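Small green conveyor on a paper-covered bench: clean the belt or replace it?

teodor_k
Hello all. I have on my bench a short conveyor with green belt. The table is covered in brown paper, with blue tape in squares, so I can always put things back at the same place. My plastic bin stands on the squares too and catches the small parts.
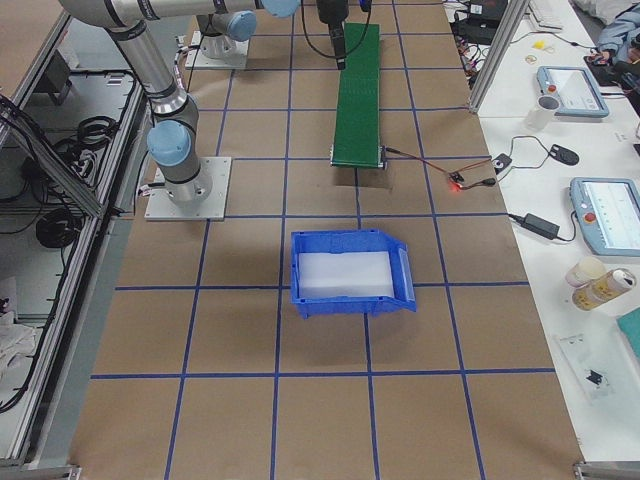
My question is about the belt. It has now 3000 cycles and the surface became a little shiny. Should I clean it, or buy a new one from Kesel? They ask 70 dollars plus shipping, which is a lot for such a short piece.

apennington
Don't buy anything yet. Wipe it with a damp cloth and a drop of dish soap, then let it dry overnight. Shine alone is no fault. Do your parts slip?

teodor_k
Only the light ones, and only sometimes. I wiped it in January with alcohol.

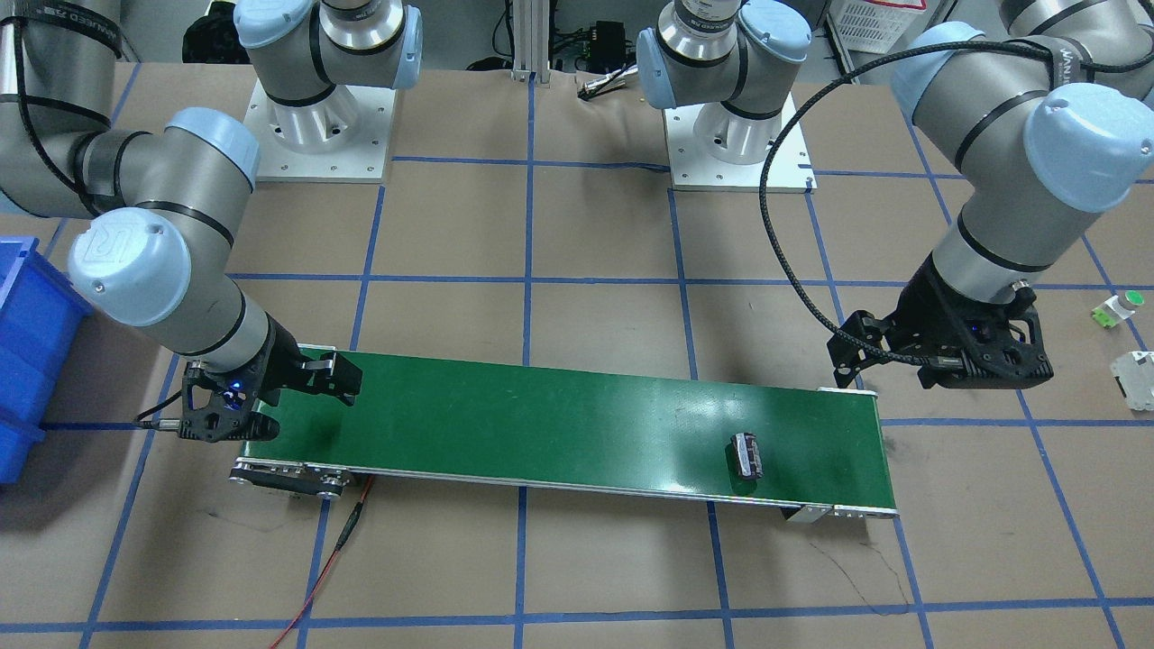 I also loosened the tension a bit that day, maybe this was my mistake. The manual from Zevska is only 4 pages and says nothing on tension.

Imtiaz S.
I must disagree with Alaric about the soap. It leaves a film, and then you have slipping for sure. Plain lukewarm water is enough. Alcohol I would not use again, it can make some belts hard.
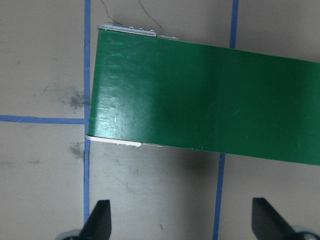
Before you spend money, check the marks in the belt with your fingernail. A long scratch which catches the nail is a reason to replace. The thin pale ones on the green, like the short diagonal one, I would leave alone. Mine has worse and it is running for 3 years.

apennington
A film only if you don't rinse, mate. I have used soap on every belt in my shed. But I agree about the alcohol.

ela.z
Please look also at the end of the conveyor. On my unit the bolts on the side rail came loose, and the belt walked to one side until the edge was frayed. I was blaming the belt for weeks. Also keep the motor wire away from the edge, mine was rubbing there.

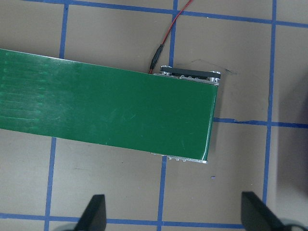
What I would do, in this order:
1. Switch off and unplug.
2. Tighten the bolts on both rails, a little each side in turn.
3. Set the tension so the belt lifts slightly in the middle with one finger.
4. Wipe with water, dry, and try again with the light parts.

teodor_k
Thank you Elżbieta, I will do this on the weekend. Water first, and the soap I keep for later. Sorry Alaric!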